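A day out at the Grikton open day, Clistitz

July 2019

We very nearly didn't go. The forecast was for rain, the train to Clistitz only runs every other hour, and my other half had been promising to do something about the gutters. But the leaflet had been on the fridge since Easter, and it said "Meet the machines, children welcome, cake", so off we went with a bag of sandwiches and one umbrella between the three of us.

Grikton, for anyone who hasn't come across them, make robots and parts of robots in a long low building behind the old dairy. You walk up from the station past the allotments (lovely sweet peas this year, I have to say) and there's a gate with a bell, which on the day was propped open with a plant pot. Tickets were free but you had to book a slot. Ours was number 32, and we were given paper wristbands and a little folded map that my daughter took charge of and would not let go of for the rest of the visit.

The tour starts in the workshop, and I'll admit I had expected something a bit more like a film. It's really a very tidy garage. There were benches, drawers with handwritten labels, a kettle, and a smell of warm dust and machine oil that took me straight back to my grandfather's shed. They let the children turn the joints of an old arm by hand, to feel how stiff it is when the power is off, and there was a tray of 100 tiny screws to sort by length with tweezers. My daughter was rather good at it. I was hopeless, and gave up after the first handful to go and look at the cutaway motors.

From there you go through to what they call the Lukáč room. It's named after the street the firm started out on, and it's where they try out the everyday jobs: putting things away, wiping down, handing things over, clearing up after a meal. We were let in seven at a time so that everyone could get near the front, which I thought was very considerate, as I am not tall and usually spend this kind of event admiring the backs of people's coats.

The guide talked us through the clearing-up job before anything moved. The thing I hadn't appreciated is how much there is to decide in dropping something in a bin. How hard do you hold it? How high above the rim do you stop? Which fingers let go first? I've thrown away thousands of apple cores in my life and never given it a thought. With a whole apple, she said, the trouble is that it's smooth and round and wants to roll off the moment the grip loosens, so the thumb has a lot of work to do. Everybody in our group immediately began making shapes with their own hands. A grown man beside me was holding an invisible apple with tremendous concentration!
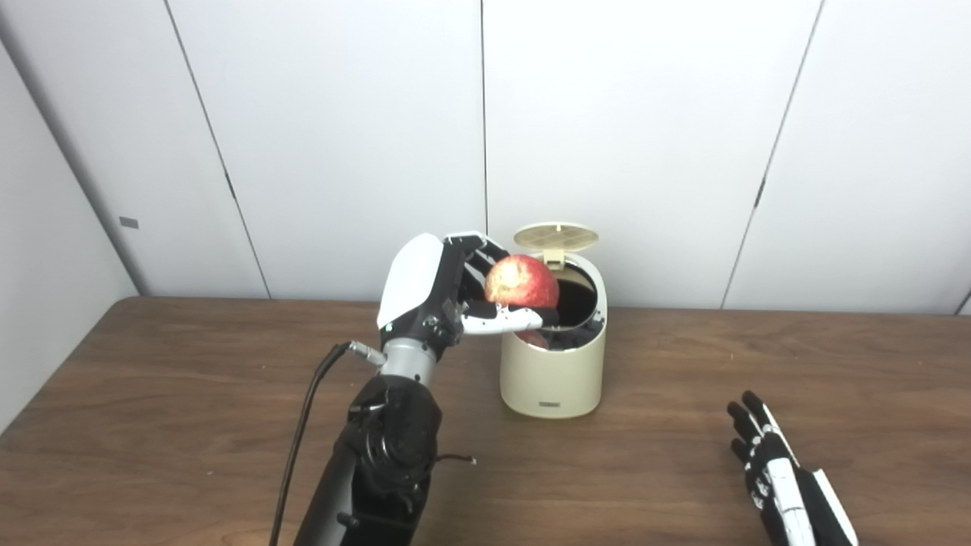 The apple over the little bin, thumb underneath and the other hand resting on the table.

I could have stayed in there all afternoon. What I liked best was the fingers, which curl over much as mine do when I'm taking an orange from the bowl. My daughter wanted to know whether it minded wasting a good apple, and the guide took the question perfectly seriously and said it had no opinion on fruit either way.

After that there was a shorter stop at the Jilari stand, Jilari being the name of their teaching kit for schools. You could make a paper gripper with string and drinking straws and take it home, and ours has been picking up socks ever since, when it isn't coming apart. The full kits weren't on sale, though you could put your name down for one in August. I did, mostly because the pencil was very nice.

The cake was in a tent at the back, lemon or chocolate, and it did rain in the end, quite hard, so we all stood about with our plates getting to know one another. A few practical notes if you fancy going next year. Book a morning slot, as the queue for the Lukáč room was right out to the bicycle racks by the time we left. There's a ramp at the side door, and the toilets are clean but a fair walk, up past the loading bay. Parking is 100 steps from the gate according to my daughter, who measured it while we waited for a gap in the rain, and you'll want coins for the machine because it doesn't take cards.

We caught the ten past four home with damp shoes and the last of the sandwiches. The gutters are still waiting.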